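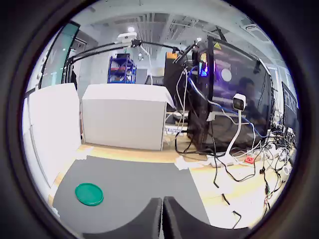

Most visitors go in expecting a show and come out talking about tape, one comment in the guest book at the Rimgate open day complained, and whoever wrote it had a point. I've been to three of these now and I still think it's the best robot day out you can have for free, but fireworks it is not.

The Rimgate open day is a yearly robot demonstration held in the workshop wing of the old Rimgate mill building. It's run by Paller, a small automation outfit that does contract work on picking and handling, and it's meant for anybody who wants to walk in. The one I'm mostly writing about took place on 2025-04-08 and drew 267 visitors, a big jump from the 165 the year before (that one was in August, in a heat wave, so it's not quite a fair fight).

History

The event grew out of a lunch-hour thing for the tenants of the building. Paller had a bench they called Jatoi, people kept stopping at the door to stare at it, and at some point somebody put out a sign and a plate of cookies. The first proper open day had no schedule at all. You wandered in, you watched, you wandered out again! These days there are time slots, and I kind of miss the old way.

The Jatoi bench

Jatoi is the name of the whole setup, arm and table and computer together, and it's the reason most of us go. It's a plain wooden table with a dark gray mat taped down on it, and an arm with a two-finger gripper works over the mat. The task on show this time was handling a round green lid. That sounds like nothing until you try to think it through the way a machine has to – a lid is flat, it's low, and the rim gives you very little to grab.

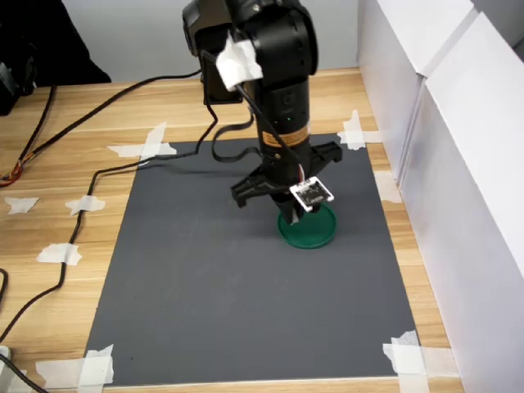
The gripper over the green lid, Jatoi bench, Rimgate open day.

The staff talk was the part I liked best. They explained that a person picking up a lid slides a fingertip under the edge without thinking, while a gripper has to come in at the right height and the right angle or it just shoves the thing along. They also went on for quite a while about glossy surfaces and how reflections can confuse a camera, and I'd happily have listened to more.

The Nita software

Nita is Paller's own control program. It keeps a log of every attempt, and the log for the lid task stood at 814 tries when the doors opened. I asked whether the failures get thrown out and was told no, they keep the lot, and the bad ones get looked at more than the good ones.

Visiting

Each slot holds a small group and lasts 52 minutes, talk included. Kids are welcome. Get there early if you can, as the room is on the narrow side and anyone at the back ends up looking at shoulders. Parking is behind the mill, and the side entrance has a ramp.

See also
Jatoi bench
Nita (software)
Rimgate mill building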